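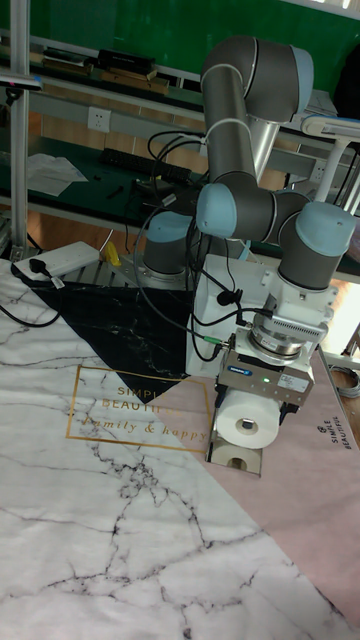

件名: Re: 読書会の次の本(宗教思想枠)
差出人: 高梨
日付: 2月28日

高梨です。返信が遅くなりました。寝かせていたわけではなく、課題本の序文がまだ終わらないのです。序文だけで96ページあります。著者の遠慮というものを少し見習ってほしい。

マリン・スパヒッチさんのメールを引用します。

> みなさま
> 次回の本ですが、トレヴェン書房の『沈黙する神学』を推します。
> 否定神学、つまり「神は何々である」と言わずに「何々ではない」
> と言い続ける伝統の入門書です。204ページなので、10月の
> 『説教集』のような惨事にはならないと思います。
> 反対の方は理由を添えてください。
> Marin Spahić

204ページというのは本文の話で、序文は別勘定でした。ページ番号がローマ数字になっているところは無料だと思っていませんか、マリンさん。

とはいえ、反対ではありません。第2章の、偽ディオニュシオスを扱ったところを先に拾い読みしましたが、たいへん面白い。神について語れることを順に取り下げていき、最後には「取り下げる」という言い方まで取り下げる。わが会の議事録に近いものを感じました。

気になる点を書いておきます。

訳語の件。「無知」と「不知」が使い分けられているのですが、どこで切り替えているのか私には分かりません。訳注では「文脈による」の一言で片づけられています。『不可知の雲』の引用になると今度は「知らざること」が出てきて、同じ語の訳なのかどうか、原語が添えられていないので確かめようがない。李さんが原書をお持ちだったはずなので、該当箇所を当日持ってきていただけると助かります。

値段の件。税込み3,000円です。前回「高い」と言った方が古書で旧版を買い、ページがまったく合わずに二時間ずっと「そこはどこですか」と聞いておられました。どうか全員、新版でお願いします。図書館派の方は予約をお早めに。

進め方の件。序文は飛ばして第1章から、という案を出しておきます。序文を愛する方がいらしたら、ご自分で要約を担当してください。A4で一枚まで。エックハルトの章は前回の『説教集』と重なるので、あのときの議論(受動的離脱は結局のところ昼寝と区別できるのか、という例のあれ)を蒸し返したい方は、蒸し返す前に当時のメモを読み返しておいてください。私は区別できる派のままです。

会場はいつもの二階の部屋を押さえました。お茶菓子は持ち寄りで、落雁は前回のがまだ残っています。

高梨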